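Parallel fingers vs. adaptive for lab glass

Forum > Hardware > End effectors

benchrat_
Swapping grippers this month, want opinions before I order. Two arms, glassware on a black tabletop, teleop for now. Choices are stock parallel jaws, the Vomcombe adaptive, or Zivach soft pads. Neck grab on an Erlenmeyer with the parallel ones, liquid in it:
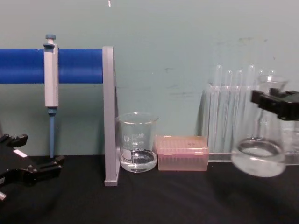
Re: Parallel fingers vs. adaptive for lab glass

tolstack
Keep the parallels. Flat plates on a round neck is fine if your force limit is sane. I ran the Vomcombe for 30 days, hated it. Fingers curl when you dont want them to and then you're fighting the thing.

kettle_mode
Disagree. Flat on round = two contact lines, flask swings. Soft pads fix that. Zivachs on our arm did 1,036 lifts, no breaks. Slow to swap tho.

tolstack
1,036 lifts of what? Empty? Liquid sloshing is the whole problem.

kettle_mode
Mix. 1,000 empty, rest filled. ok fair

benchrat_
lol. So 36.
My bigger gripe is the size of the housing. Reaching in for the small beaker behind the tip box, the body hangs out over everything in front. Flask is right under it and from the chest cam I lose the bottom half of the beaker completly.
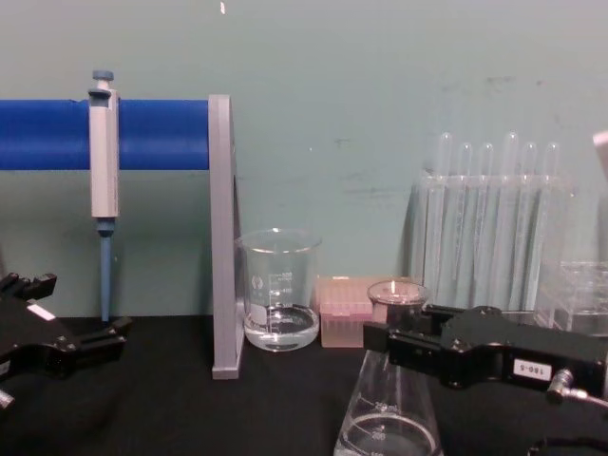

Longer fingers would help, but then I get flex. Tried 10 mm extensions on the bench, not on the arm yet. Also thinking of coming in at a steeper angle, wrist doesn't love it.

sallow_pixel
Thats a camera problem, not a gripper problem. Put a wrist cam on it. Shao makes a small one, cable is short, otherwise good.

tolstack
Wrist cam adds more bulk right where he's complaining about bulk.

sallow_pixel
Mount it on the back side. Ours clears fine.

kettle_mode
Or move the glass? Spread it out left to right, tall stuff at the back. Free.

benchrat_
Layout stays, has to match what the other site uses. Will try the wrist cam first, then pads. Anybody running the Sallmont controller with a Shao cam? Docs say yes, driver page says nothing.

sallow_pixel
Works on ours. Update the firmware before you plug the cam in or it wont show up. PM me for the config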